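Udus Bowl Pick: Report on the Height Fault
Group project, Kusuma Lab, Vasbridge

1. What we set out to do

The task was to have the arm lower its gripper over a small bowl on the pine table, take hold of the rim, move the bowl and let go of it. We wrote the control program, called Udus, on top of the lab's Clultex motion library. The plan was to do 100 runs in March and report the success rate. We finished the runs, but most of this report is about 8 of them that ended in a fault.

2. The fault

In 4 of the bad runs the gripper went lower than it was told to. One finger goes inside the rim and one stays outside, so an error in height puts the outer finger close to the table. In those runs it pressed on the wood until the force limit stopped the arm. Nothing broke, but one fingertip had to be replaced.

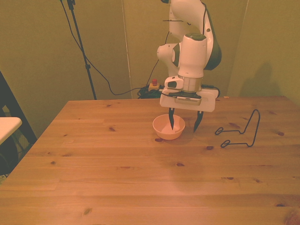 A comment on our first draft said we should not have kept running after the second stop, and that a force limit is there to protect people and not to end a badly planned move. We agree. We cleared the stop both times and carried on, and the log shows we did it in under a minute. Nobody had a hand on the emergency stop either.

3. Looking for the cause

We first blamed the wrist camera. It tilts along with the wrist, and up close it only gets part of the rim, so the circle fit has little to work with. We ran the bad moves again from the log with the camera turned off and fixed positions typed in.
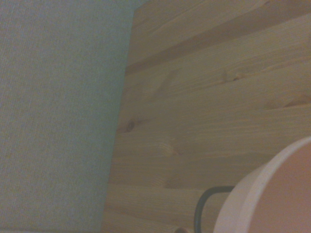
Did the error go away with the camera off? The gripper still went too low, by the same amount, so the camera was not the cause.

The cause was the tool offset. Udus reads the gripper length from a file at startup. After a protective stop it reloaded the arm settings but not that file, and Clultex fell back to its default length. The default is for a shorter gripper. Every move after a stop was then too deep – the first stop in a session set up the next one.

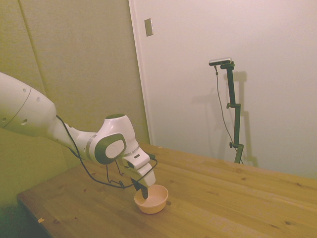

It also explains why our first 2 faults looked random. They were ordinary stops caused by a cable pulling tight near the wrist, with the offset still correct. The last 2 of the 8 were gripper timeouts, and we have not found a reason for those.

4. What we changed

The offset is now reloaded after every stop and compared with the saved value. If they differ, the arm will not move. We added a floor height that no fingertip may pass, left more slack in the cables and made it a rule that one person stays at the emergency stop during a run.

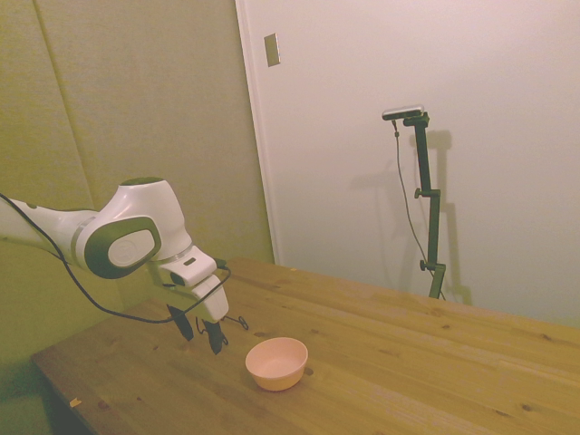 5. Still open

We repeated the 4 deep runs with the new code and all of them finished. We have not tested a stop that happens while the bowl is held. The timeouts are written up in the lab log for the next group.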